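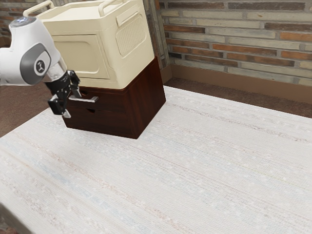 阅读时间约 5 分钟

打印 | 电子邮件

Fulham 这个工位我又整理了一遍，趁还记得，把步骤写下来。上次整理完没有写，过了两个月回头看自己的配置文件，有一半参数想不起来是怎么定的。

Fulham 是我在仿真里搭的一个开抽屉工位，名字没有什么含义，建目录的时候随手起的。白色机械臂，黑色两指夹爪，一个双层的木抽屉柜放在铺了织物的台面上，柜顶压一只米色的大箱子。任务很单纯：夹爪靠近上层抽屉的金属把手，夹住，往外拉，松开，退回。下层抽屉目前不用。

整理的起因是八月份换了一次夹爪模型。旧模型的连杆是简化过的，两指平行开合，碰撞体就是两个方块。新模型把关节连杆都做出来了，看着像样，可是换上去之后成功率掉得厉害。我先怀疑抓取策略，调了两个晚上，没有结果，后来才去查工具坐标。旧坐标原点在指尖中点，新模型的原点在法兰面往外一点的地方，两者沿接近方向差了 21 毫米。这点差别在抓大方块时看不出来，抓一根细扁的把手就不行了，指尖不是顶到抽屉面板，就是停在把手前面合空。

所以第一步永远是工具坐标。我现在的做法是：

把机械臂停在一个固定的预抓取姿态，夹爪张开，斜着朝向把手，暂停仿真。然后打开坐标轴显示，看工具原点是不是落在两个指尖的正中间。不要只看数值，数值对了、轴转了九十度的情况我遇到过两次。之后再单步合拢，每走几步停一下，看两边指尖是不是差不多同时碰到把手。一边先碰到，柜子就会被推着转一点角度，后面怎么拉都是歪的。

第二步是柜子。抽屉的滑轨是一个移动关节，阻尼和摩擦都要填。默认值是零，抽屉一碰就滑出去，夹爪还没有合上，抽屉已经跑了。我把阻尼一点点往上加，加到松手以后抽屉很快停住为止。行程上限也要检查，我填过一次单位错误，抽屉能一直拉出台面，悬在半空。

柜子本身我没有固定在台面上。固定住当然省事，但是那样夹爪歪着拉也能拉开，问题就被盖住了。放开以后，拉得不正柜子会跟着挪，一眼就能看出来。代价是台面的摩擦系数要认真给，给小了，正着拉柜子也会走。

第三步是柜顶的箱子。这只箱子在素材库里叫 Carrier，原本是别的任务用的，带盖、带提手，块头比柜子正面还高。我放上去有两个用处，一是压住柜子，二是挡一部分路径，让规划器不能从正上方随便下来。它的碰撞体要留意。素材自带的是一个整体凸包，提手之间的空当全部被填实了，机械臂从旁边经过时规划器老是报碰撞。我拆成了几块：箱体一块，两个提手各一块，右边突出来的那道握沿单独一块。拆完以后规划时间没有明显变长，误报没有了。

还有一个小地方，箱子的下沿离上层抽屉的顶边很近。质量填得太大的时候，求解器会让它稍微陷进柜顶，然后蹭住抽屉，表现出来就是抽屉时开时不开，跟随机种子有关系。这个毛病我找了很久，最后是把接触点画出来才看到的。箱子的质量现在降下来了，接触厚度也改过，没有再出现。

第四步是控制频率。机械臂的控制我跑 200 赫兹，物理步长比这个细。以前为了快，两个设成一样，夹住把手的瞬间夹爪会抖，抖几下就脱了。分开以后慢一些，能接受。

第五步是背景和台面。砖墙、织物、地面这些跟抓取没有物理上的关系，但是相机要用。织物的贴图换过几种，最后留下现在带斜条纹的这张。纯色台面上柜子的边缘太干净，视觉模型学得太轻松，换个台面就认不准柜角。砖墙也是同样的考虑。墙只留视觉网格，碰撞体删掉，机械臂的肘部本来就到不了那里。

配好之后我会跑一遍回归。回归脚本叫 Udel，每次随机改变柜子的朝向和位置，连着跑 420 次，记录三样东西：有没有夹住把手，抽屉拉开了多少，柜子底座挪了多远。第三项是后来加的，光看抽屉有没有开会漏掉不少歪拉的情况。跑完把失败的几次单独回放，一般看到第三四个就知道是哪一类问题了。

这次整理从头到尾，加上中间重跑的，一共跑了 3000 多次。多数都浪费在工具坐标没有查清之前。

日常维护没有多少事。我给自己定的规矩是，凡是动了夹爪、柜子、箱子三样里的任何一样，都要从第一步重新走，不跳。升级仿真器版本也算动了，接触参数的默认值有时会变，更新说明里不一定写。配置文件每次改动都写一行备注，写清楚改之前是什么值。另外在 Rellholm 那个仓库里留一份完整副本，贴图和网格一起放，光留配置文件不够，我丢过一次箱子的网格，重新拆碰撞体花了一个下午。

还没有解决的有两件。一是柜子转到某些角度时，夹爪下侧的手指离柜子左边的棱太近，规划器会绕一个很大的弯，动作难看，时间也长。我试过把夹爪绕接近方向多转一点，弯是小了，可是指尖压到把手端头的次数多了。二是下层抽屉。它没有装把手，只在顶边中间有一个圆弧形的缺口，得用一根手指伸进去勾，跟上层完全是两种动作。缺口处的碰撞体也还没有做，现在那里在物理上是实心的。打算先做碰撞体，再考虑怎么勾。

打印 | 电子邮件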